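3.2 Simulated workshop

Before wiring the arm in the shared workshop at Danholm, we modeled the build in the Malard simulator. The arm stands on a small base block on a wood-grain mat, with open floor on every side. 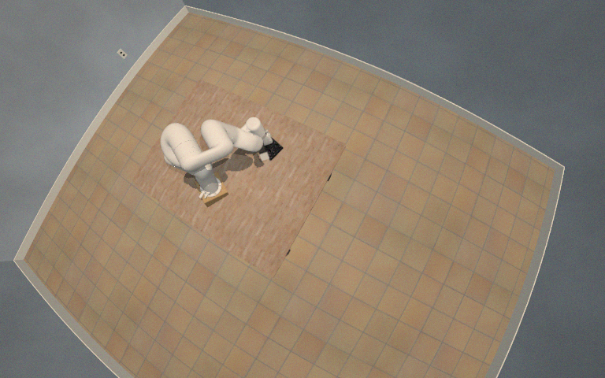

Figure 3a. Simulated room from above, arm folded, with a dark square object at the gripper.

The test part is a knob panel drawn by Bronwyn Fairweather after an old Desmet mixer. Each dial is a separate joint with its own pointer line and scale. Contact between finger and dial was the hardest setting to tune and took over 13 runs.
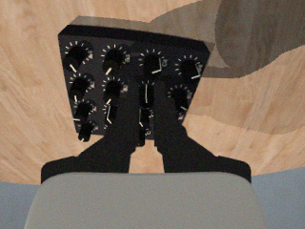
Figure 3b. Knob panel on the tabletop, seen from directly above, with the two fingers over it.

Friction values were then held fixed for all trials in Section 4.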